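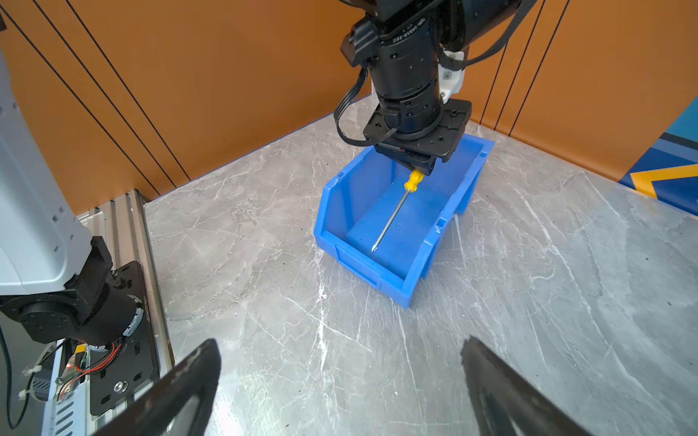

Teleop demo group, minutes — January
Present: Åsmund Halvorsen (chair), Hjørdis Holmgren (notes), two from Matach by phone

1. Last minutes ok, no changes.

2. Screwdriver-into-bin task. 159 demos recorded by remote control, 30 thrown out (operator let go too early, or arm stalled). Åsmund wants handle grip only from now on, jaws closed on the end, tip down into the bin. Hjørdis — slanted approach is fine, dont force it vertical. Agreed.

3. Hand guiding vs remote. Memach people prefer moving the arm by hand, say it's faster to learn. Åsmund not convinced, forces look messy in the logs. Try 9 by hand, same bin, compare. Hjørdis to run.

4. Bin placement. Diagonal ok but has to vary more between takes. Tape marks voted down.

5. Operator training. New starters from Fleletham need a half day before they record anything that counts. Eklund room free mornings.

6. AOB. Wrist cable slack — check before each sesion. Disk nearly full, ÅH to clear.

Next meeting 9:30, same room.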